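I bought the Famstead under-bed drawer in October, the long one on casters, and have used it since then for spare bedding and winter clothes. It cost 140 dollars with shipping. I wanted something for a bedroom with no closet to speak of, where clean things sit on the bed until somebody finds a place for them.

The box is flat and heavy. Assembly took me 60 minutes with a hand screwdriver. The instructions are drawings only, and drawing six shows the back panel the wrong way around, so check which edge has the groove before you glue. Four casters go on last.
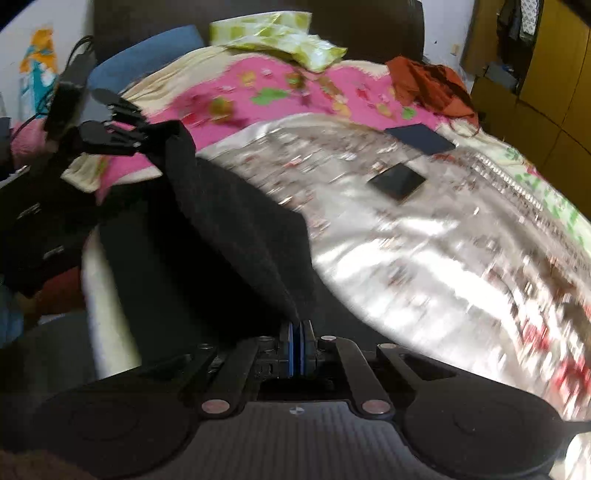
*Dark, fuzzy fabric on the bed.*

Capacity is good. Mine holds two comforters folded in thirds, a set of flannel sheets and three sweaters, and the lid still closes. The lid is a zippered cover that lies flat. The zipper snags at the corners if the load is too high, and I have learned to press down with one hand while pulling.

Clearance is the thing to measure. The drawer needs a little over seven inches with the casters on. My first bed frame had a center rail that hung lower than the sides, and I had to go in from the foot end. Ayuba Sowah, my brother-in-law, has the same drawer under a Prandel frame and it slides in from either side.

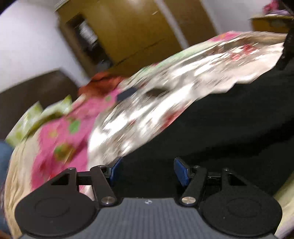 The casters are the weak part. They are hard plastic and fine on bare floor, but on a rug they drag and the drawer pulls to the left when full. I replaced mine with rubber ones from Curnen and the pulling stopped. The drawer is also no cure for a room with too much in it. A cluttered bedroom stays cluttered if you only move the bedding, and you need some open floor to pull the thing all the way out.

I compared it with the Tạ fabric bin before buying. The bin is cheaper and lighter, and it folds away when empty – but it has no wheels, and the sides sag once you put anything heavy in it.
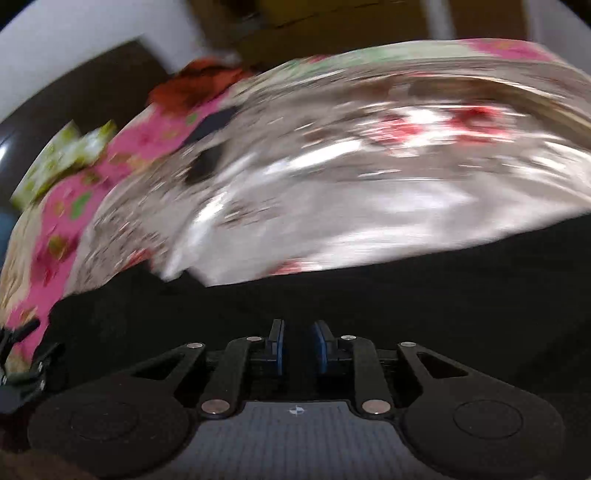 For blankets alone I would buy the bin. For anything you reach for every week, the drawer is worth the extra money.

Dust has been less of a problem than I expected. The cover keeps most of it out, and what settles on top wipes off with a damp cloth. There was a glue smell for the first two weeks. I left the drawer open by a window and it went away.

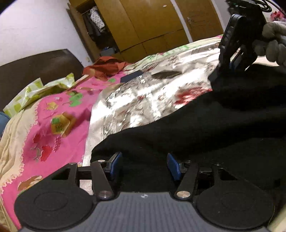
One handle screw worked loose in the spring. I put a washer behind it and it has held. Customer service did answer my email about a spare handle, after nine days, and sent one at no charge.

Four stars. It loses one for the casters.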